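Likine Handheld Recordings: Data Card and Recording Rules

Version 2, Feb 28, 2024
Maintained by Selorm Appiah and Azucena Montes
Questions about the rules go to Azucena. Questions about files and loading go to Selorm.

What this is

Likine is a set of recordings of people doing small household handling tasks with a hand-held gripper. The work is mostly cloth and baskets, with some cups, lids and boxes. Each recording has one video from the camera on the gripper, the opening between the fingers over time, and a position track. The recordings are used to train arm policies at Vendent and for teaching.

Most of this card is the rules we record by. We put them in the same file as the data because the first version had them in a separate document and people collected for weeks without having read it.

Contents

2212 recordings in total
410 of them held out for testing
200 marked as practice, kept in their own folder, not to be trained on
The rest is training data

The practice recordings come from new operators during their first sessions. They are kept for anyone who wants to study how people learn the tool. The loader skips them unless you pass include_practice.

Folder layout

train/ - one folder per recording
test/ - same layout, different rooms from train/
practice/ - same layout, no quality check done
notes/ - one text file per session, written by the operator
checks/ - marker calibration results, one per session

Inside a recording folder:

video.mp4
opening.csv - time, finger opening in millimeters
track.csv - time, position, rotation
info.json - task name, operator code, room code, review result

Times in all three files start from the same zero. If a track has a gap, the rows are missing. They are not filled in. Version 1 filled them with straight lines and this caused trouble for anyone computing speed.

Scope of the rules

The rules cover hand-held recording only. They don't cover running a policy on an arm, which has its own safety sheet from Vendent. Ezequiel Calvo holds that one, and you need to have signed it before you power on an arm, whatever you have done with the hand-held tool.

We didn't write these against a published standard. We looked for one that fit and found that most of what exists is about machines that move under their own power. If your site has stricter rules, follow those.

1. Before a session

1.1 Check that both finger pads are seated and not torn. A pad that lifts at the corner gets replaced before recording.

1.2 Open and close the fingers fully five times. The opening should read the same at both ends each time. If it drifts, log it in the session note and use another unit.

1.3 Wipe the lens with a dry cloth. No sprays.

1.4 Stand the marker card where the camera will see it during the calibration pass. The card must be flat. Bent cards go in the bin, including slightly bent ones.

1.5 Do the calibration pass. Move the gripper slowly in front of the card for twenty seconds, near and far, with some tilt. Run check_marker. If it fails twice, stop and move to a room with better light.

1.6 Keep the floor clear where the operator will step. Cables go behind the table or under a cover.

1.7 Exits and fire extinguishers stay reachable for the whole session. Tables get moved for a better view all the time and this is where it goes wrong. Look again after you move anything.

2. People in view

2.1 Everyone who works in the room during a session signs the consent form first. This includes people who are only there to reset the objects.

2.2 Faces are pixelated before a recording leaves the recording machine. Raw video is deleted after the review in section 5.

2.3 The camera has a very wide view. It picks up people standing beside or behind the operator's hands, and a tilt of the wrist is enough to bring in the ceiling and whoever is leaning over the table. Assume you are in it.

2.4 Name badges, letters, phone screens and computer screens are put away. Pixelation is run on faces only.

2.5 Anyone may ask to have a recording removed, with no reason given. Write to Azucena with the session code. Removal is done in the next release and the recording number is not reused.

2.6 No children in the room, with or without consent from a parent.

3. Handling the gripper

3.1 One hand on the grip. The other hand stays out of the task. If the task can't be done with one gripper, it isn't a task for this set.

3.2 Move at the speed you would use to put away something you didn't want to drop. New operators are nearly always too fast.

3.3 Come down to the object with the fingers already open. Opening them at the last moment hides the object from the camera just when it matters.

3.4 Don't push down into a surface to force a grasp. It bends the finger mounts and the track jumps.

3.5 A failed grasp is kept if you recover and finish. It is thrown out if you put the gripper down or use your hand.

3.6 Keep the object between the fingers in view on the way in. With cloth this means coming from above and slightly from the side, and picking a fold or an edge before you start down.

3.7 Stop after forty minutes. The tool is heavier than it feels at first and wrists get sore. Abena Bawa keeps the rota and will move a slot if you ask.

4. Cloth and basket tasks

These are the largest group and the ones with the most rejected recordings, so they get their own section.

4.1 The basket sits on the table or right beside it, close enough that the operator doesn't have to walk. Mark its place with tape. Moving it between recordings is fine and wanted, but move it on purpose and write it in the note.

4.2 Start states are "folded", "half folded" and "dropped". Use the words exactly. "Crumpled" and "messy" were both used in version 1 and could not be told apart later.

4.3 A pick counts when the whole cloth is clear of the basket rim. A place counts when the cloth is let go and the gripper has moved back by a hand's width.

4.4 Woven baskets catch threads. Look over the rim for loose ends and trim them. If the cloth snags, let go, free it by hand, and discard the recording.

4.5 White cloth on a white table is allowed, and we want more of it, but check the exposure first. If you can't see the folds in the preview, the model won't either.

4.6 Swap the cloth after every ten recordings.

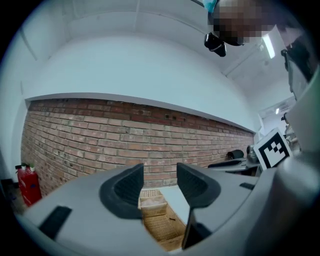 4.7 Between recordings, the person resetting works from the far side of the table and says "clear" when their hands are out. The operator doesn't start moving before that. Huguette Brunet asked for this after two pinched fingers in June, and there have been none logged under the rule.

4.8 The reset person does not hand objects to the gripper. If you want handover data, look at Ilis, which was recorded for that.

5. Review

5.1 Each recording is watched once at full speed by someone other than the operator.

5.2 The reviewer marks it keep, discard or ask. "Ask" goes to Selorm. There should be few of these, and if a session has more than a handful the operator and reviewer should sit down together.

5.3 Discard for: a missing track in the middle of a grasp, a hand doing the task, a face that was missed by pixelation, a wrong task name that can't be settled from the note.

5.4 Don't discard for: clumsy motion, odd backgrounds, furniture in the way, things on the table that aren't part of the task. Real rooms look like that and we want them.

5.5 A missed face is reported the same day, even when the recording is thrown out anyway.

Known problems

Almost all operators are right-handed. Left-handed approaches are rare in train/ and missing from test/.

The picture is strongly curved and dark in the corners. Video is stored uncorrected. The script undistort.py gives a flat version but crops away a lot of the sides.

Brick walls and other repeating patterns sometimes confuse the tracker. Track quality is given per recording in info.json, and we suggest dropping anything under 0.8 for policy training. Leave it in for work on perception.

Opening values from the oldest grip unit read one to two millimeters too wide. Those recordings have "unit": "A" in info.json. A correction is on the list.

Two task names, basket_pick and basket_lift, mean the same thing. They will be merged in the next version.

Changes since version 1

Track gaps no longer filled
Practice recordings moved out of train/
Start state words fixed for cloth tasks
Rules 1.7, 2.6 and 4.7 added
Recordings from the Tsikata rooms added to test/

Use and terms

Free for research and teaching. Don't try to identify anyone in the video. Don't pass on single recordings without info.json, or the removal requests in 2.5 can't be followed through. If you mirror the set, tell us, and pull each new release within a month.

Changes to the rules can be proposed by anyone who records. Send the rule number, the new wording and what happened that made you want it changed.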